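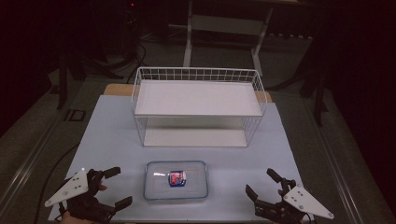 White wire rack on a pale blue-grey table top

Perrine Huet has been told before that her show is rigged, and she would like me to know that she finds it boring. "Every series, the same week, somebody popular goes home and I'm a crook," she says. "Then somebody unpopular goes home and I'm a genius. I do the same job both weeks."

The show is Hekdale, the singing contest made by Purnon, which comes back in October with a new set, a new band and a voting system that I have now had explained to me three times. I still couldn't draw it. Viewers at home get a share of the say, the panel gets a share, and the singers themselves get a small vote on each other, which is the bit that has had the fans in a state since the announcement.

Huet's case for it is that the old phone vote had stopped measuring anything. "People were voting for whoever had the biggest family," she says. "You had lovely singers from small places who were gone by week two. I didn't come into television to count cousins."

I ask how letting the contestants vote will help with that, given that they are all trying to win. She says they are musicians and they know who is good. I say they are also people who want a recording contract. She laughs and says I should apply for the panel.

It is the sort of answer you get a lot of from Huet. She is quick and likeable, and when she doesn't want to be pinned down she compliments you. Twice I look at my notes afterwards and find that what I took for a reply is a joke with a date in it.

On the numbers she is firmer. The open auditions drew 169 singers to the final round this year, and she says she watched all of them, with no film crew in the room for the first morning. From those the team picked the line-up for the live shows. How many of the line-up had been approached by the production beforehand? "Some," she says. How many is some? "We talk to singers all year. That's what a casting department is for. If you mean did anyone get a promise, no."

I believe her about the promise. I am less sure that it matters. A singer who has been rung up by a producer in spring and told to come along is not standing in the same queue as the man who saw the advert on a bus, and the programme will still cut the two of them together as if they were.
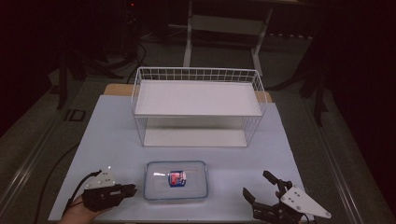 Waraporn Thongsuk takes a kinder view of the casting. She told me by phone that on Thepsuriya, the dance show she worked on for several series, everyone in the building knew which acts had been invited, and that the invited ones went out early about as often as the rest. The audience could smell a favourite, she said, and would vote against it out of spite. What she didn't care for was the idea of contestants scoring each other. "We tried it in rehearsal once, just for fun. By lunch two of them weren't speaking and one had rung her mum."

I read this back to Huet. "Dancers," she says.

Then, more seriously: "Look, there will be a bit of that. I'd be lying if I said we hadn't thought there'd be a bit of that." So the rows are part of the appeal? "I didn't say appeal." She didn't. But the trailer, which I had seen the night before, has eleven seconds of singing in it and a good deal more of people looking at each other across a corridor.

We talk for a while about the music, which is where she is happiest. The house band has been replaced, and she won't hear a word against the old one, though she plainly thought it was too loud. Arrangements are shorter. Nobody has to do a film theme week. There will be one night with no backing track at all, only piano, and she tells me this as though she expects to be shouted at for it. I tell her it sounds good. It does. If they gave me ten weeks of that I would stop complaining about the voting.

She is also pleased with the hall. The live shows are moving out of the studio to Firley, where the seats go right up to the stage, and she says the singers can hear people breathing. I went to something at Firley years ago and what I heard was the heating, but it has been done up.

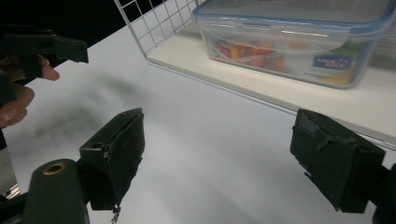 The money is harder to get at. The prize has been advertised as 100 thousand and a single, and the small print on the entry form, which runs to several pages, says that part of that sum is "development support". I ask what development support is. Huet says it covers studio time, a vocal coach and styling. I ask who provides the studio. There is a pause and she says Purnon has a very good one.

So some of the prize is paid by the company to the company? "It's paid for the singer," she says. "If they booked the same thing themselves it would cost them more." She may well be right. It would still be nice if the man with the big card envelope said so on the night.

She offers, without my asking, that last year's winner has been looked after. I ask when the album is out. She says soon. Soon was also the word in January.

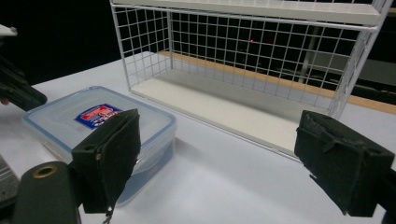

The vote itself

Counting will be done within the hour, while the guest act is on. App votes close first, then the panel hands in its marks, then the singers. Roughly 72 per cent of the weight sits with the public, Huet says, though the split can be "looked at" after the first few shows.

Looked at by whom? By the production. Would viewers be told? "Of course they'd be told." Before the show or after? "I'd have thought before," she says. I ask if that is written down anywhere, and she says she'll find out for me.

I haven't heard back yet. I'll be watching on opening night all the same, mainly for the piano.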